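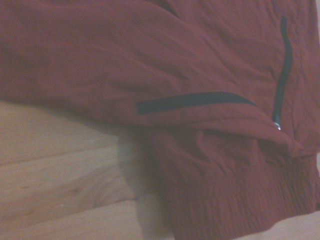
About Zenham

We wash, mend, fold and return outerwear. Jackets, mostly. Shells, windbreakers, track tops, the thin crinkly stuff that people stop wearing when the zipper starts to catch and then keep in a closet for six years.

You have probably read a lot of About pages that promise to change your relationship with your clothes. We doubt a laundry can do that. We can get a jacket clean, put a new pull on the zipper and fold it so it comes out of the bag looking like a jacket.

How we started

Zenham opened in the back half of a shoe repair shop in Ikach with one long table and two secondhand washers. Most of the early work was uniforms for the Berchtold school district, whose track teams go through warm-ups at a rate we still find hard to believe. Last year we handled 3,858 pieces. The year before it was 3,521. That is modest growth, and we are fine with modest.

What we think about folding

There is a whole industry of folding advice now, and we don't buy most of it. Slick synthetic fabric does not stay in a tidy little rectangle because somebody on a video said it would. It slides. It puffs up. Press the air out of it and it comes back.

So we keep it plain. Zipper closed or open, depending on the collar. Jacket flat on the table, sleeves turned in, any trim laid flat so it doesn't take a crease down the middle. Then in half, once. We don't iron shells, and we don't charge extra for a "signature fold," whatever that would be.

What we won't claim

We don't call ourselves a green company. We use water and electricity, and a lot of both. Fixing a jacket may well be better than buying another one, but we haven't measured it and we are suspicious of shops our size that say they have.

We also can't make an old water-repellent coating new again. There are sprays. Some of them help for a while. We'll apply one if you ask – and we'll tell you first what we think of it.

Prices and limits

Team and school orders are capped at 2,000 pieces a season. Past that the work gets sloppy, and we have turned orders down. Single jackets are always welcome at the counter, no appointment. Please empty the pockets. We check them, but gum gets by us.

Where to find us

The main shop is still in Ikach. The Zeltbridge counter is drop-off and pickup only and closes for all of August. Both open at 8 a.m.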